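**Hultgate pauses cable-handling trial after arm fault**

Jun 13, 2018

Hultgate has stopped a trial of robot arms for network cabling at its Grakevness workshop after one of them failed to hold position during a run. There were no injuries. The company says the only damage was to a patch cable and one switch port.

The arm dropped 19 millimeters during a pause between two moves, according to an incident note sent to customers. It should have stayed still. The control software, supplied by Zendlow, logged a joint error but took 8 seconds to halt the second arm.
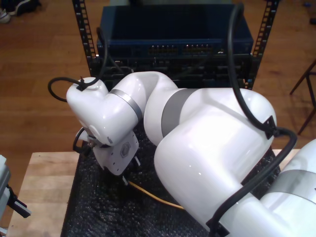

*An arm over the mat at the Grakevness bench, with a network switch in the rack behind.*

The trial began in December and covers plugging and unplugging Ethernet cables in rack equipment, with two arms sharing one table. Hultgate had planned to move it to a customer site this summer. That move is now on hold.

Kaneko, the integrator that installed the bench, has traced the fault to a worn brake in one joint. It is replacing the part and checking the same joint on 16 other arms it has delivered. Four have been inspected so far, and one showed similar wear.
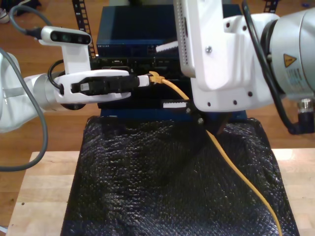 *Two arms at work on the network equipment. The gripper at left holds a black Ethernet connector.*

Zendlow is working on a separate fix that will stop both arms as soon as either one reports an error. Until it is installed, Hultgate staff have been told to keep their hands off the table whenever the arms have power, including during pauses.

Testing will restart once the repaired bench has run for 24 hours without an error. No date has been set for that run.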